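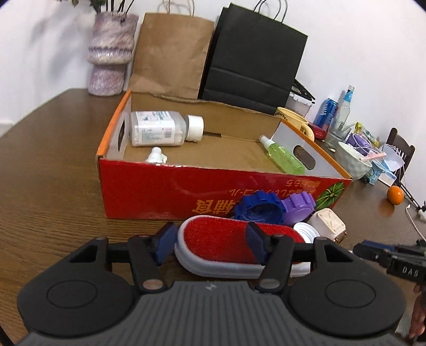 A reader wrote in under my last column to say that paying a monthly fee for a tidying kit is the dumbest thing she's heard of since bottled air, and that anyone who can hold a gripper can pick up a lint brush with their own fingers. Fair enough! I laughed, and then I thought about it for a couple of days, and I still want to argue with her.

The kit is the Vendel, from Serkgate, and the deal goes like this. You pay $311 up front for a pair of hand-held grippers, you do your ordinary chores with them, and the recordings go off to Serkgate, who use them to train the arm they plan to sell later. For your trouble you get credit toward the arm. The full price of the arm is supposed to be $1268, so you can do the math on how many table clearings that takes (the answer depends on a credit table they've already changed once, in May, and I'm still grumpy about it).

My reader is right that it's slower than fingers. Of course it is. Bottles are easy enough to line up on, a brush is fine if you come at it from the ends, but small round caps made me say words I don't normally say at my own table. If you buy this thinking your cleanup gets quicker, send it back.

But I don't think speed is what's for sale. What you're buying is a say in what the arm learns on. Every demo video I've watched from the big outfits has three blocks and a clean white counter, and who lives like that? I've got shopping bags standing up against the wall, a mug, a vase, fruit, and a cardboard box that's become the place where spray bottles go. I'd much rather the thing learned on a table like mine.

Where I do get cranky is the terms. Patosberg runs a similar program, and they let you delete a session for 2 weeks after you send it. Serkgate gives you 3 days. That's stingy for something recording inside people's homes, and the page that tells you so is buried way down in the account settings. I'd also like the credits to be good for cash, or at least transferable, in case the arm slips another year or never ships at all. Right now you're lending them your evenings on a promise.

So would I tell a friend to sign up? If she's patient and likes fiddling with gadgets, sure, with her eyes open. If she just wants a clean table, no way. I'm keeping mine through the summer, and if the deletion window hasn't gotten longer by then I'm canceling and asking for my deposit back.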